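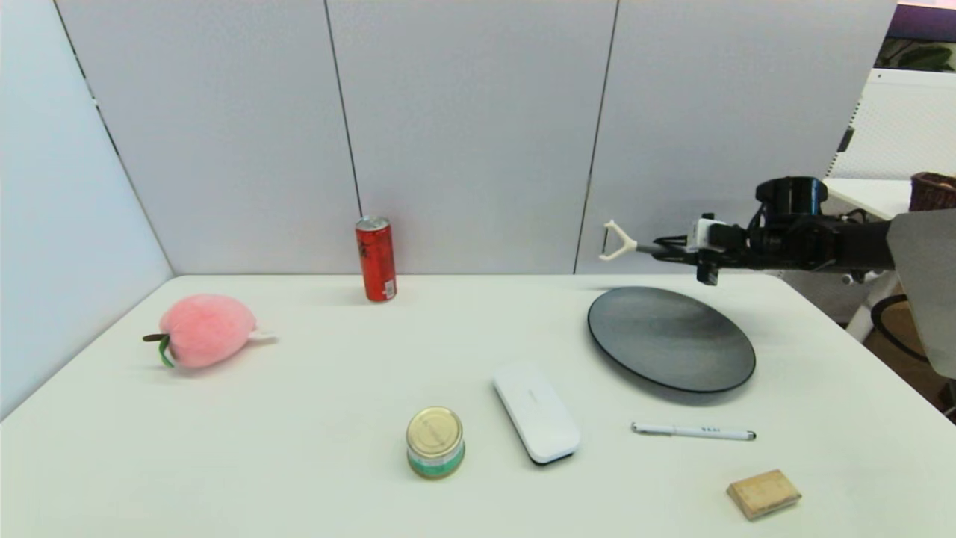

Drondar Desk Guide, Issue 3, page 10

CLEARING A SHARED TABLE

Before you begin, find somewhere to put things. People skip this and end up moving the same tin four times.

1. Start with whatever is tallest. A drink can standing at the back of the table, like the red one, is easily forgotten until an elbow finds it. Pick it up by the middle and keep it upright.

CAUTION: Treat every can as full. Waqas Bangash did not, and the August edition of this guide had to be reprinted.

2. Lift the plate with both hands and set it aside. Do not use it as a tray for the rest, however tempting.

3. Check the lid of any tin before lifting. Hold it by the sides -- never by the lid alone.

4. Collect pens. The white one goes in the pen pot, clip upwards.

5. Move hard cases next. If you can't tell whether a case is for glasses or for something with a battery, leave it shut and ask.

6. Soft toys go last. The peach lives on the shelf, stem up, and should be carried by its body and not by the leaf.

NOTE: Requests to retire the peach should be sent to Nighat Bukhari, who has so far refused all of them.

7. Wipe the table from back to front and leave it bare for 30 minutes. For putting things back, see page 11.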